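The Arm That Learned to Be Gentle With Old Computers

I got to Trenddale a little after 8 in the morning, and Urmila Thakur was already under the table hunting for a hex key. 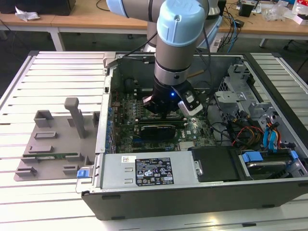
She looks after the memory cell at Plolwood, where an arm practices putting RAM into used desktop towers, and she'd warned me on the phone that most of her job is fussing. She wasn't kidding! Before the arm gets to do anything fun, she checks the gripper fingers for wear, wipes the little camera on the side of it, and tugs at the cables to see that nothing snags when the wrist turns.

Then comes the fixture, a gray 3D-printed thing that holds the stick beside the computer. It's version 32. (Version 28 had a slot so tight the stick came out at a tilt, and she still sounds cross about it.) If the fixture shifts even slightly on the slotted platform, the whole pickup goes off, so she bolts it down, teaches the pickup point again and runs the move at a crawl with one hand near the stop button.

I asked what breaks most. Fingertips, she said, and then her patience. Geeta Dubey, who writes the motion code, wants 100 clean insertions in a row before they try a different model of tower, and every time the count goes back to zero the two of them have a long talk about whether it's the code or the hardware. I heard one of these talks. It went on through most of a pot of tea, and the hardware lost, so Urmila went off to find a fresh set of fingers and I held the flashlight.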